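Basket Packers and Sorting Assistants (part-time, 2 positions)
Skuten Gift and Pantry Packing, Bokholm

Skuten packs snacks and bottled drinks into baskets and boxes for offices, guest houses and small shops. Most orders are small and no two customers want the same mix, so the packing is done one basket at a time at a table. We are hiring two part-time assistants for the packing room at our Bokholm site.

The positions start in June and run for 4 months. There is a possibility of extension, depending on how many orders come in for the fall, but we can't promise it at this stage.

What the work is

You will work from a packing list. Each list gives the container, the items that go in it, and which item goes in first. Typical items are boxed snacks, wrapped snacks in soft packaging, and bottles of tea. The containers on the table are usually a light blue plastic basket, a black wire basket and a clear acrylic box, and the list tells you which one each item belongs in.
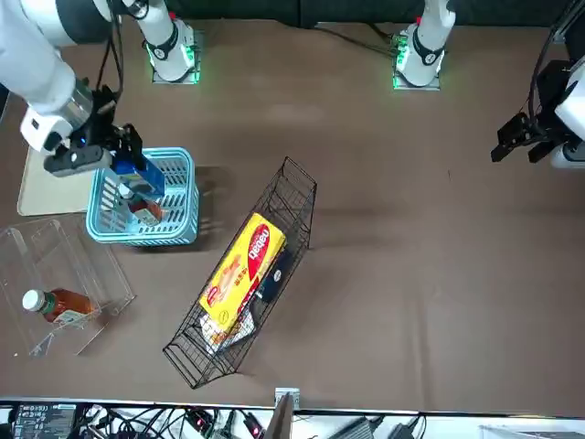

Boxes are simple once you know which way the front should face. Soft packages take more care. They go on top of or beside a box, never under one if the box is heavier, and they should not be pressed down to make room. If an item does not fit, take it out and check the list again before trying another position. Sometimes the list is wrong. When that happens, tell the shift lead, who will correct it.

A large part of the job is unpacking. Sample baskets are packed, checked against the list, emptied and packed again with a different mix before a customer's order is approved. You may handle the same yellow snack box many times in one shift. People who need a lot of variety in their day usually don't enjoy this, and we would prefer you know that before you apply.

Duties

Packing containers from a written list
Emptying containers and sorting the contents back to their shelves
Checking packages for tears, dents and loose caps
Wiping down the table and containers at the end of a shift
Recording finished baskets on the daily sheet
Bringing stock from the Floven shelves to the packing room (cartons weigh up to 25 pounds; a cart is provided)

Bottles

Bottles go in lying on their side unless the list says otherwise. In the baskets they can be set diagonally if they are too long to lie straight. Check that the cap is tight before you put a bottle in and again when you take it out. Labels should not be scuffed, so lift bottles out and do not slide them along the wires or the rim.
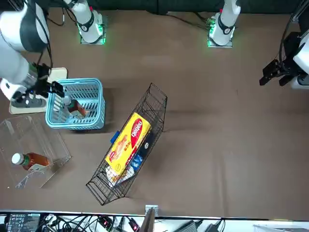
The acrylic boxes scratch easily and fingerprints show on them. Hold them by the outside corners when moving them, and use only the soft cloths from the drawer marked Yilma. Paper towels are for the table and the plastic baskets.

Who we are looking for

No packing experience is required. You should be able to read a list in English, stand for up to two hours between breaks, and keep a steady pace without rushing. Good eyesight for small print is useful, with or without glasses. Stools are available for anyone who prefers to sit for part of the shift.

You must be at least 18. We welcome applications from students, people returning to work and people who already have another part-time job, provided the hours don't overlap.

Hours and pay

Shifts are four hours, mornings or afternoons. Please state which you prefer. We try to keep people on the same shift for the whole period, and swaps are arranged between the two assistants and approved by the shift lead.

Pay is $95 per shift. Training shifts are paid at the same rate. Assistants who stay through the end of the contract receive a completion payment of $225 with their last paycheck.

There is free parking behind the building and a break room with a refrigerator and microwave. Items from the packing tables are not for eating, including packages with damaged wrapping. Those go in the return bin and are written off on the daily sheet.

How to apply

Send a short letter and a list of your previous jobs, if any, to Noura Rizk in the Skuten office. A page is enough. Tell us when you can start and whether there are any dates between June and the end of the contract when you can't work.

Applicants we want to meet will be asked in for a trial of about 95 minutes. You will be given two packing lists and shown the room, and you can ask questions of the people who work there. The trial is paid as half a shift. Bergþóra Toft runs the trials and will be the shift lead for both positions.

Please wear closed shoes and leave rings and bracelets at home or in a locker. They catch on the wire baskets.

Applications may also be handed in at the front desk in Bokholm during office hours. Mark the envelope "Packing room."

Posting last updated 12/07/2019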